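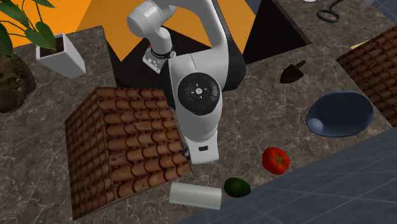 *Simulated arm over a cluttered counter in a rendered Pralutura scene. Bowl, tomato, scissors and a trowel among the loose items.*

**Pralutura** is a method for training robot arm controllers on rendered tabletop scenes with heavy visual and physical clutter. Developed at the Grarthorpe lab by Yavuz Tekin and Daiane Vieira. First written up in a technical note dated 26/05/2020. The name covers both the scene generator and the training recipe, which causes some confusion (see *Naming*).

## Background

Earlier work at Grarthorpe used a plain gray table, one object, fixed light. Controllers learned fast and then failed on anything else. A change of wall color was enough to send the arm wide of the object. Tekin blamed the renderer at first. Vieira thought the policy was reading the background to work out where the gripper was, and tested this by swapping the wall and leaving everything else alone. Error went up sharply, so the plain table was dropped.

## Method

Each scene is built from three layers.

**Surroundings.** Wall color, floor, countertop material. Drawn independently, no attempt at good taste. Orange walls next to marble are normal output.

**Blockers.** Large solid shapes placed close to the arm, with textures borrowed from building materials. They hide parts of the gripper and the workspace from the camera, and the planner has to route around them. Block size is drawn from a wide range. The texture is picked separately and has no link to weight or friction.

**Loose items.** Food, tools, dishes, simple shapes such as spheres and cylinders. Dropped from a low height and left to settle before the episode starts. Items may land inside other items. A sphere in a bowl counts as a valid start state and isn't filtered out.

The camera is moved between episodes and objects may run off the edge of the view. Early versions rejected any scene where the target was partly hidden. This was removed in February, after it was found that the filter threw out most of the useful cases.

Training has 2 stages. First stage, reaching only, gripper held open. Second stage adds grasp and lift. Policy sees color images and joint angles, no depth. Collisions with blockers end the episode. Collisions with loose items don't, but carry a small penalty, since a bumped item is often recoverable and a bumped block in a real cell usually is not.

## Results

The main training set has 4,000 scenes. Evaluation used a seperate set of 1,000 scenes with held-out textures and held-out item shapes. The note reports that the controller trained with blockers did better than the one trained on loose items alone, and that the gap was widest when the gripper was partly hidden from view. With the gripper in full view the two were close.

Failures in the evaluation set were sorted by hand. Most common causes, in order:

- gripper closing early, before reaching the item
- thin items lying flat (scissors, flat tools)
- round items pushed away by the fingertips
- arm stalling beside a block, elbow too low

Thin flat items remain the weak point. Vieira tried a sliding approach where the item is dragged to the counter edge first. It worked on some tools but knocked other things to the floor, and was left out of the release.

Transfer to a physical arm is covered only briefly. Trials were run on a single bench with one arm and household objects. Reaching carried over well. Grasping less so, and the note gives friction as the likely reason. No retraining on real images was done.

## Karabulut variant

A later version, called Karabulut, swaps the random item drop for a placement model that puts things where people tend to leave them. Scenes look tidier. Scores on tidy test scenes rose and scores on the original evaluation set fell, so the variant is normally used mixed in with random drops. The mixing ratio isn't given in the documentation and users have reported diffrent values.

## Criticism

Two points come up often. One, the textures. A cube covered in roof-tile pattern has no match in a kitchen, and critics say that time spent learning to ignore it is wasted. Tekin's reply was that the policy should not care what a block is made of and that odd textures are the cheapest way to get there. No direct test with realistic textures only has been published.

Two, item scale. Some models were imported at the wrong size and stayed in the set. An audit of the item library checked 1,176 models and flagged the worst for rescaling. Scenes made before the audit were not rebuilt, so older results can't be compared directly with newer ones.

## Naming

"Pralutura" in the note means the generator. In the code it means the training script, and the generator sits in a folder called `jukville`, left over from an earlier project. Later papers use either.

## See also

- Domain randomization
- Sim-to-real transfer
- Grasp planning
- Occlusion (computer vision)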